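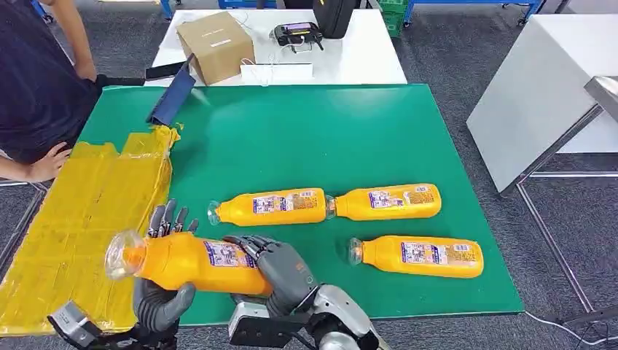
Bottle task, both hands on one bottle, three more on the mat.

htyeh
Posted 16/04/2025

Sharing a result from our group in Vatthorpe and looking for opinions. We train a two-handed policy on orange plastic bottles that start out lying on a green mat. The robot picks one up, and the second hand comes in to steady it. All training data is teleoperated, 1,051 episodes in total.

We trained one policy on the head camera alone and one on head plus wrist cameras. Same data, same number of training steps. Each got 184 test trials. The head-only policy failed to lift 15 more times than the other one. Most of those failures were with two bottles lying end to end, where the hand closed on the cap of one and the bottom of the other.

My reading is that the wrist view fixes this. Am I missing something?

tlandry
How many seeds? If it's one seed per policy, I wouldn't read much into a gap of 15.

htyeh
One seed each. I know.

tlandry
Then I'd call it a hint and leave it at that. We had a bigger gap than yours on the Sutherland arm, and it went away when we retrained with two more seeds.

Parvathi S.
I don't agree that it's only noise. The failures are bunched in one layout. If it was seed luck I'd expect them spread over all the layouts. Can you post the counts per layout?

My worry is different. What does the wrist camera see once the hand is on the bottle?

htyeh
Mostly bottle. The gripper takes up one corner, and the rest is orange plastic and label, with a little green mat at the edges.
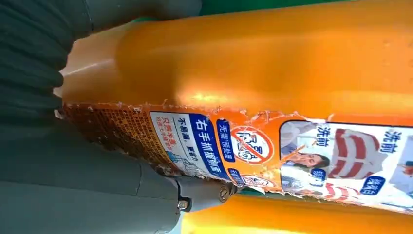

So once there's contact, I don't think it helps much with where the neighbors are. It does show how the hand sits against the bottle. The label on that one is torn along one edge, and I haven't checked if the policy leans on the print to tell which way the bottle is turned.

Parvathi S.
That's what I'd test first. Cover the labels with plain paper and run the same trials. If the wrist policy drops to the head-only level, it learned the label.

rosaire_t
Or the shiny highlights. We had a policy at Zikstead that broke when someone moved a lamp.

tlandry
Covering labels changes the friction too. You'd have to cover them for both policies, and you still need the seeds.

Parvathi S.
Sure, cover them for both. I'd still do that before spending a week on seeds.

htyeh
I'll start the extra seeds tonight and run the paper test while they train. Per-layout counts are in a spreadsheet that needs cleaning up. I'll post it in this thread.

tala_d
Please include the head-only failures where it did lift but dropped the bottle later. Your first post only counts lifts.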